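Datier hand-held gripper set: four months of use

Posted by Piret Bite in November

We bought the Datier set to teach a pair of arms small bench jobs: pressing buttons, closing lids, moving parts from one compartment to another. Before that we did all our teaching by remote control with a Laaksonen leader arm, and I'll compare the two where it makes sense. We paid full price, 746 for the pair, from Etport. Shipping was extra.

What you get is two hand-held grippers, one for each hand, with a camera mount on each, a charging lead, a bag of spare screws and a printed sheet with the calibration pattern. The cameras are not included. The product page does say so, but far down, and Sinan Yüksel had already booked a morning for testing before we noticed. Budget for them.

Setup

Putting the grippers together took less than an hour. The fingers come separately and go on with small screws, and the holes on one of ours were tight. I ran the screw in and out a few times before it seated. After that it held fine.

Calibration is slower. You lay the sheet flat, move each gripper over it, and wait for the software to accept the views. If the sheet curls at a corner the software rejects the whole pass without saying why. I taped ours to a board. Do the opening width calibration with the fingers you plan to use, and do it again if you swap them. The manual mentions this in one line and it deserves more, as we lost a batch of recordings to a width that was off.

Using it

The grip is a trigger with a spring return. Squeeze to close, let go to open. It feels natural after a few minutes, and Hülya Akyol, who had never recorded a demonstration before, was doing usable ones the same afternoon. With the leader arm it took her most of a week to stop fighting the joints.

The biggest difference is speed. Reaching down to press a button with the Datier takes as long as it takes to press a button. By remote control you line up, stop, look, correct, and press. We recorded 500 demonstrations of a press-and-place task with the grippers in the time I had set aside for half that number. The motions are smoother too, with fewer pauses in the middle, and pauses are a real nuisance later. An arm trained on hesitant demonstrations will stop over the button and stay there.

Speed has a cost. It is very easy to move faster than the camera can deal with. A quick swing across the table gives you streaks for several views in a row, and tracking sometimes drops out. The software flags the worst of these but lets plenty through. We ended up with a house rule to move at the pace of someone setting down a full cup, and the rejects went down a lot.

It is also easy to do things the arm can't do. Your wrist will turn further than the robot's, and you won't feel any limit while recording. The leader arm never had this problem, since it has the same joints as the follower. With the Datier you find out at playback. Our Benum arms refused a fair share of the early demonstrations for that reason. Songül Aydoğan marked the reachable area on the table with tape, which sorted out position but did nothing for wrist angle. For that you just have to learn what to avoid.

Two hands

Working with both grippers is the reason to buy the pair, and mostly it works. One can hold a container steady while the other reaches in. The two recordings are matched by time, and in our use they stayed matched. What does go wrong is that one gripper wanders in front of the other's camera, or the tools bump when both go for the same spot. Put your objects further apart than you think you need to.

The charging lead is a single lead. For a two-gripper set that is hard to excuse. We bought a second one.

Comfort

The weight is fine for short sessions. After 10 minutes without a break I feel it in my forearm, and Melahat Tatlı, who has smaller hands, has trouble getting a full squeeze on the trigger. There is no size adjustment. She prefers the leader arm for anything long and I don't blame her. A shorter trigger as a spare part would fix it. I wrote to Datier to ask for one and got a polite reply with no date in it.

Fingers and wear

The fingers grip cartons and plastic cases well. Thin things flat on the table, such as cards or washers, are hard to pick up. Pressing works with closed or open fingers, but pick one way and stick with it across the whole set of recordings. We mixed the two early on and the arm learned something in between that hit the rim of the button as often as the cap.

Nothing has broken so far. One trigger spring has a faint squeak.

Shiny objects are a weak point for any camera-based kit, and this one is no exception. Glossy caps and clear lids throw back the ceiling lights, and the bright patch moves when your hand does. Dimming the lights made the rest of the picture worse. We got further by recording at different times of day so the glare wasn't always in the same place.

Good

Quick to learn. Much faster than remote control for simple jobs. Smooth motions. Solid build.

Not so good

No cameras in the box. One charging lead. Vague calibration errors. Trigger too big for small hands. No warning when you move in a way the arm can't follow.

Who should buy it

If your tasks are short and take place on a table, and you need a lot of demonstrations, the Datier set is worth the money. If you are teaching slow, exact insertions, or your arm has a tight wrist, stay with a leader arm or keep one next to it. We use both, and I expect we'll keep doing so.

Rating: 4 out of 5

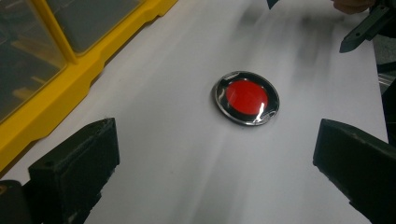
REVIEWS > TEACHING TOOLS > HAND-HELD

Red button on a white surface, between the open fingers of one gripper, with the yellow organizer off to the side. The bright streak on the cap is the kind of glare I mean, and the long gray smears further back are the kind of blur.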